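Seidu Ackah plans equipment spending for Mesolbridge, a small shop that makes round plastic fittings. In February he put in for a second robot arm. We talked at the bench about how he got to that number.

"I asked for one arm first," he said. "Then I watched a peg job and saw that one arm has to put something down before it can help."
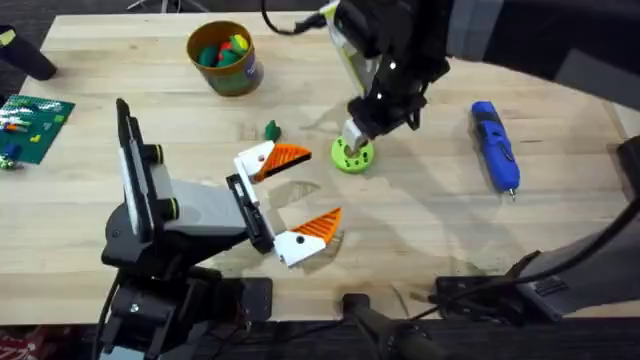 ## What the money goes to

Ackah's sheet has 30 lines. The arms are two of them. "People stop at the price of the arm," he said. "I had mounts, cables, a wrist camera and spare fingertips to pay for. The first draft left out the spares, and Millia in accounts sent it back."

The fingertip pads came to 600 dollars for the year. He got quotes from Mastden and Tamiru and went with Tamiru on delivery time.
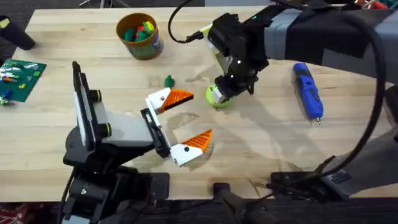

*Both arms at the bench, the right one holding a green part over the table.*

He set aside 3 weeks for setup and wants more next time. He would also pay for training before the hardware ships – "We did it the other way around."

The wrist camera was the line he had to defend. It cost $1,441 with the bracket. "From the side you can't tell if you're lined up with the rim," he said. "I'd cut something else first." 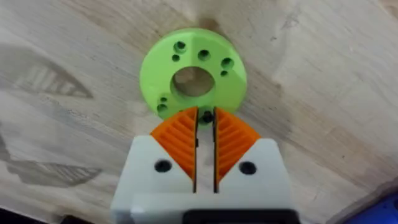

*Wrist camera view of a green disc and the gripper's orange fingertips.*

A third arm is not in next year's plan. Ackah has asked for a better bench light and a second set of cables.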